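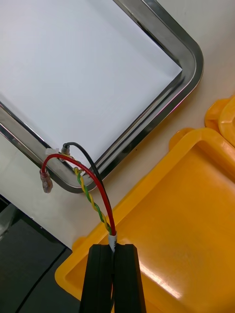
How much power does a house use when everyone is asleep? Mine used more than I expected, enough that I spent most of December looking for it.

The house is in Toledo, 1,856 square feet, gas heat. My bill from Trellholm came to $94 for 687 kilowatt-hours, and I couldn't match that to how we live. We cook with gas too. So on a Monday night I went down to the meter at 11:30, wrote down the reading, and did the same at 6 the next morning.

After that I borrowed a plug-in meter from the library and went room to room. The TV was fine. The old desktop was drawing 40 watts while it was supposed to be asleep, and it had been doing that for years. I fixed the sleep setting and went on to the basement.
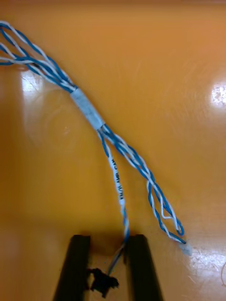 The basement

Most of the problem was the Stondura dehumidifier. I had left it on its summer setting, and the fan ran all night. It's off now until spring. The second freezer is older than the dehumidifier but uses less than I'd feared — it stays. The furnace blower is hardwired, so the plug-in meter was no use there and I skipped it.

I haven't had a full bill since the changes. I'll post the number when it comes.

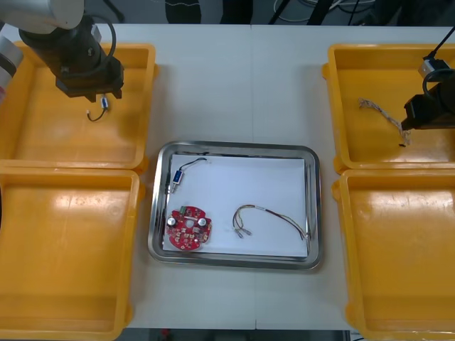
One reader wrote to say that I should check the sump pump as well, and that hers had a stuck float and ran every few minutes for a whole winter. I'll look at ours this weekend.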